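# Grasby School Staff Conduct Reports

Print this page | E-mail this page

Public records on staff conduct cases in the Grasby school district, collected from board minutes and court dockets. The set holds 128 records in plain CSV, one row per case. Maintained by Catherine Cairns and Yhon Llanos.

## Fields

- `case_id` - four digits, never reused
- `building` - school name as printed in the minutes
- `role` - teacher, aide, driver, office, other
- `charge` - blank if no charge was filed
- `outcome` - code 1 to 5, see `codes.csv`

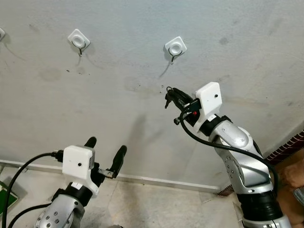 *White-based wire hooks on a scuffed wall.*

## Known problems

Names of staff and students are removed. Two rows have no building, and 4 rows list a charge that was later amended; the amended charge is in `notes`. Leave with pay and leave without pay share code 2 in older minutes and cannot be split. Cases settled before a board vote are missing.

## Updates

The file is rebuilt each July. Corrections need a docket number or a page from the minutes. Do not use the counts to compare schools - enrollment is not included.

Related items

- Hollura bus driver hearings
- Warkarura board minutes, scanned
- Outcome codes, version 5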